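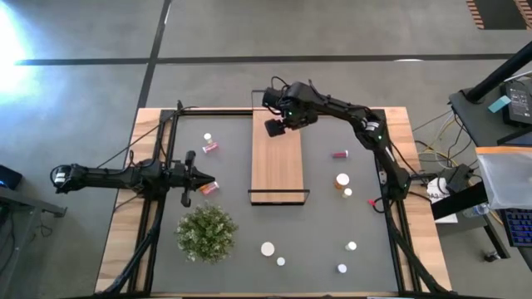
Pill bottles in pink, red and orange, a few loose white caps, and a bit of greenery for company.

The Bottles at the Back of the Cupboard

August 2018

Every house I've ever lived in has had one shelf that everyone keeps filling and hardly anyone empties, and in ours it's the one above the bathroom sink. Last winter I finally took the lot out and laid it on the table (with a pot of tea beside me, I'll admit, and the radio going), and I found 2 bottles of the very same tablets, both opened, and a cap that fitted neither of them.

Caps are where I'd start, if you're thinking of having a go yourself. Match each one to its bottle before you read a single label, and put the strays in a saucer. Then check the dates. Anything past its time goes back to the chemist, please, and never down the sink!

After that comes the pleasant part. I'm fond of a shallow wooden tray, and the Mosoti one I bought in March has a low lip that keeps round bottles from rolling off. Gidix makes a cheaper version in a lovely honey colour, though mine warped a little near the bath. Labels face forward, everyday things go in front, and the whole tray lives up high where the grandchildren can't reach. I've kept the saucer out as well, with three caps in it that still don't belong to anything.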